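Jacobus Visser has spent most of his working life on the question of how floor adhesive lets go. He runs the test room at Pretholm, a small firm that writes installation guidance for flooring contractors, and he agreed to talk on the condition that we stay with subfloors and leave fashion out of it.

We began with moisture. Visser regards it as the cause of most failures he is asked to look at, and as the one most often blamed on something else.

"People see a lifted edge and they call it an adhesive problem," he said. "The adhesive is the part that moved, so it gets the blame. I want to see the slab reading first. Half the time there is no slab reading."

His own procedure is fixed. The building is closed and held at its normal service temperature before any reading is taken. Probes are set in drilled holes, sleeved, capped and left to settle. For a floor of 1,000 square feet or less he wants no fewer than 5 holes, and he places one of them near an outside wall. Surface meters he uses only to decide where to drill.

"A surface meter tells you about the surface," he said. "The water that hurts you is lower down. You put a vinyl sheet over it, the top can't dry anymore, and the moisture evens out through the depth. Then the glue line is sitting in it."

The Fourie job is the one he returns to when he trains new installers. It was a single-story clinic with a slab poured in April and covered too early. The contractor had skimmed it with a patching compound that was not rated for damp conditions. The sheet came up in two rooms, and the compound came with it - still stuck firmly to the back of the vinyl.

"So the bond everyone was worried about was fine," Visser said. "The break was underneath, in the patch. If you don't turn the piece over and look, you order a different glue and do the same thing again."

I asked about primers. He was guarded. Pretholm has compared two of them, sold as Zirkilport and Divitz, on dense troweled concrete, and he would say only that surface preparation made a larger difference than the choice of can. Concrete finished to a hard shine takes in very little. He puts a few drops of water on it and watches. If they stay beaded, the floor is ground or shot-blasted before anything else is discussed.

Layout came up next. Visser prefers to snap his center lines and then dry-lay out to the walls in both directions before any adhesive is opened. Cuts narrower than half a tile mean the line gets shifted. He checks for square with a 3-4-5 triangle, scaled up as far as the room allows.

"Small triangle, big error," he said. "Use the whole room if you have it."

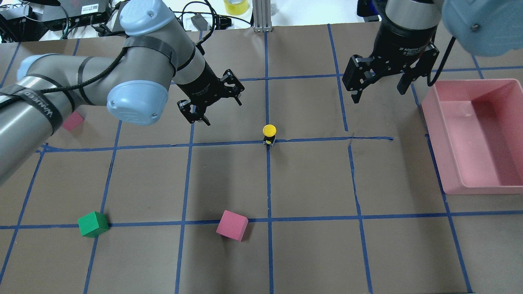 Mathias disagreed on the dry lay, saying that on a large commercial floor it costs more time than it saves and that a measured drawing gets the same result. Visser accepts this for rectangular rooms with straight walls. He has not met many.

On trowels he was brief. The notch size printed on the pail is the one to use, and the trowel is replaced when the notches wear down. A worn trowel spreads less adhesive, and the installer rarely feels the change. He lifts a tile now and then during the job and checks transfer on the back.

His last point concerned records. Readings, hole locations, room temperature and batch numbers go on one sheet, and the sheet stays with the building owner.

"The installer changes his phone number," he said. "The building stays where it is."

Comments (3)

slabguy
Good piece. Would have liked more on lightweight concrete. Probe readings on that stuff run high for ages and the usual limits don't seem to fit.

R. Tanner
We had the same thing as the Fourie job, patch stuck to the vinyl and bare slab underneath. Supplier sent us new adhesive twice before anyone looked at the patch.

kneepads4life
How long does he leave the probes before reading? Article says "left to settle" and that could mean anything.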